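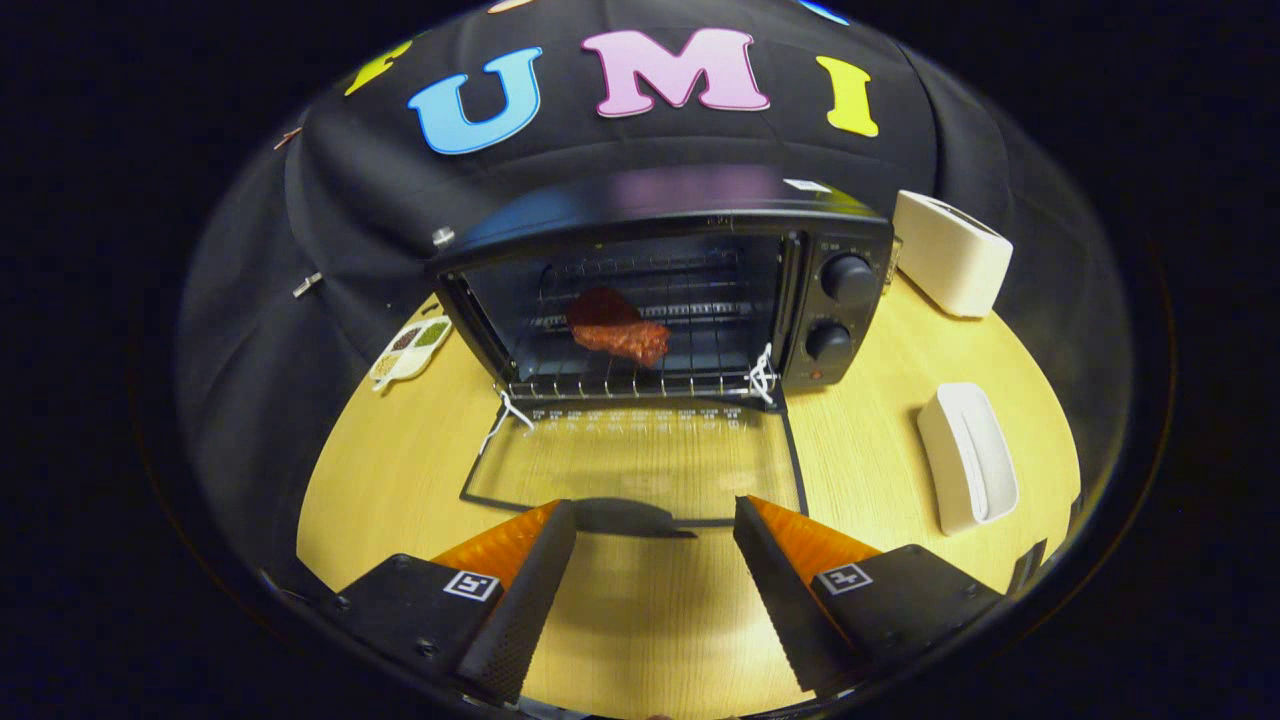
Section 3: Setting up the play kitchen oven

OK, the oven is my favorite part of the Lillow kitchen set, and it's the piece I get the most email about! Set it up before you unpack the rest of the play food.

1. Put the oven on a flat table with the door facing you. Leave enough room in front for the door to come all the way down.

2. Open the door slowly and let it fold out until it lies flat. Please don't lean on it (I did, and I had to order a new one, part 494).

3. Slide the wire rack in until it stops. If it wobbles, pull it out and try again.

4. Lay the toy steak on the rack. I like it a little to the left so small hands can reach it, but you do you.

5. Try both knobs, top one first. They should turn without a fight.

Note: The toaster and the plate can go on either side. I keep the plate on the left, with the little bits of green and brown food already on it, and the kids seem happy with that.

Caution: Play food only! No real meat, no crumbs, no melted crayons. Small pieces go back in the bag when you're done, and kids under 3 shouldn't have them at all.

Missing a rack? Write to Kalliopi Kelmendi at Lillow and tell her which set you have. Cleaning is in Section 4.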